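Teaching the planner to stop being so shy

September 26, 2019

I've been rewriting the grasp planner in Clulten since May, and this week it finally got fun! The old version scored every candidate grasp by how much free space it had around the fingers. Great for a block sitting by itself, terrible for two bars lying close together. It would look at the pair, reject all 500 samples and give up.

The new scorer checks each finger separately. One finger is allowed to go down in a tight gap as long as the other has room, and the wrist can roll a bit to line up with whichever bar it's after. Abdelkrim Benkirane suggested the split months ago and I didn't listen -- sorry, Abdelkrim.

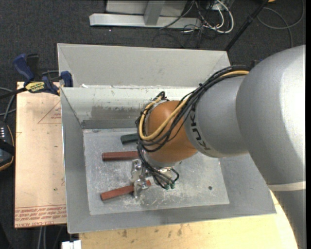 What the numbers look like

Planning takes 142 ms per pick now, down from a time I'd like to forget. Most of the savings came from throwing out candidates that hit the bin walls before doing any real collision checking (so simple, and I love it).

Still on my list: the hoses. The planner treats the wrist as a bare cylinder, and of course it isn't one, so I want a fatter collision model there that changes shape with the last joint. I have 2 ideas and will try the lazy one first.

Code is in the Clulten repo under planner/fingers, and the config that worked best for me is number 9. If you try it on your own bin, write and tell me what broke!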